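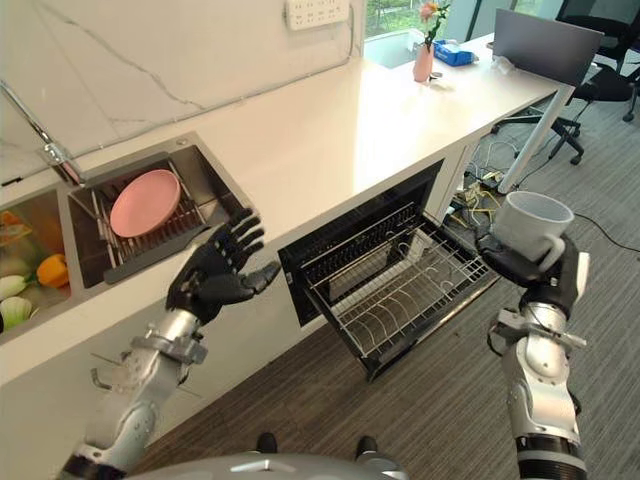
What should the robot do when someone walks into the kitchen while it's holding something?

Stop moving the arms, keep the grip closed, and stay put until a person at the desk clears it. It doesn't put the item down first and it doesn't carry on slowly.

That's the rule as it stands now, and this ticket is the long story of how we got to one sentence. I'm keeping it all in one place so the Farooqui side can read it without ringing me up again (hello, I do like the calls, but still).

Ticket 1962 – Hold behaviour inconsistent between sites
Status: resolved, watching
Site: Plunano test kitchen
Software: Nisness task runner

First entry
Got in on Saturday to find the overnight log full of hold events, 11 of them, and they didn't match each other. Same trigger, same task (dishes into the dishwasher), three different responses. Sometimes the hand stayed shut on the mug, sometimes it opened at the nearest flat surface, and once it finished the whole placement before stopping. That last one bothered me most. If I step up to the counter I want the thing still, full stop.

Second entry
My first guess was the timeout, as it's always the timeout. The hold timer was set to 2000 milliseconds here, and the Wustance people told me theirs was 2000 as well, so I'd wasted a morning on two identical numbers. Lovely.

Then I read our own written procedure properly. Step four says "make the load safe". Well, what's safe? I took it to mean keep hold of it. Whoever wrote the dishwasher task took it to mean set it down. Both are fair readings and both had ended up in the code, depending on which bit of the task was running!

Third entry
Rewrote step four. Tried it out on plates, mugs and veg, and found a gap straight away: what about the emergency stop? Our hands keep their last position when power to the arm is cut, but I only know that for our hands. So the new text covers the ordinary hold only, and the emergency stop gets its own page. Please don't merge the two again, they were merged last year and it took me ages to pull them apart.

House rules as agreed
Ordinary hold: arms still, grip closed, feet planted.
Dishwasher drawer stays as it is. The robot doesn't try to shut it during a hold.
No sharp or hot items in the kitchen tasks until the hold has been checked that day.
Cables go clear of the feet before a run starts. Check it by eye, please – a tick on last week's sheet doesn't count.
Only the person at the desk clears a hold, and they say it out loud first.

Fourth entry
Pushed the change, ran the dishes task for nearly the whole afternoon and walked in on it whenever I felt like it. Every hold came out the same. I also got a colleague to do the walking in, in case I'd started doing it too politely.

Still open: the hold message on the desk screen says "paused", and the button under it says "resume", and new starters press it without looking up. I've asked for "clear hold" instead. Leaving this on watch until the wording's changed at both sites, then whoever's on shift can close it.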